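Lensa Mekonnen
Notes on automating returns at Kalcombe, Feltham. Thread, numbered so I can refer back to it on Tuesday.

1/
We handle returned homeware and decorative stock. Each item is unpacked, identified, graded and put back on a shelf or written off. Until August all four steps were done by the same person at the same bench.

2/
Volume is nearly 700 items a shift. Grading takes judgement. Putting an item down in the right tray takes none, and it's the part that hurts wrists and shoulders. That is the step we are handing over.

3/
The arm takes an item after grading and places it. The grader enters a condition code and a tray number. If the arm has no grasp stored for that shape, it stops and asks. Stops are logged by item type, not by who was at the bench. Ayana Ambaye insisted on that in the first planning meeting and it went into the spec unchanged.

4/
Job changes so far. Two graders have moved to writing grasp rules: where an item may be held, where it may not, which way up it travels. They were regraded for it, with the pay difference backdated to the start of the trial. The remaining graders keep their title and lose the lifting.

5/
What got worse: pace. The bench used to have natural gaps while you walked to the trays. The walk is gone, so the gaps are gone. We have put three fixed breaks into the shift on top of lunch. The planning software (Plurnemano) treated them as idle time and had to be corrected by hand.

6/
Also worse: talking. The trays were where people swapped information about bad batches. We now have a shared fault sheet. It is slower and people write less in it than they used to say.

7/
New grasp rules are tried in simulation before they go near stock. Mixed table, Franka Emika arm, parallel gripper. Statuette at the back, lidded jar on the right, bowl in front, hammer in the middle. The statuette's raised hands are the awkward bit: with the fingers open just above them, the rule has to say whether to close there or go lower. Ayana's rule says lower, on the pedestal. 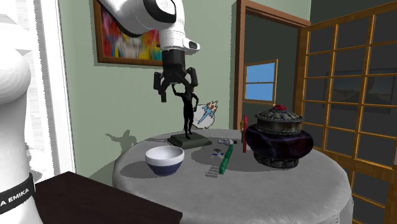

8/
Lidded jars: hold the body, never the knob. The grader who wrote that one had seen enough lids part company with their jars to need no test data.

9/
Still open: who signs off a rule. Pfeiffer, our integrator, wants an engineer's signature. I want a grader's as well, with the right to withdraw a rule mid-shift. Draft wording goes round before Tuesday's meeting. Comments to me by noon, please.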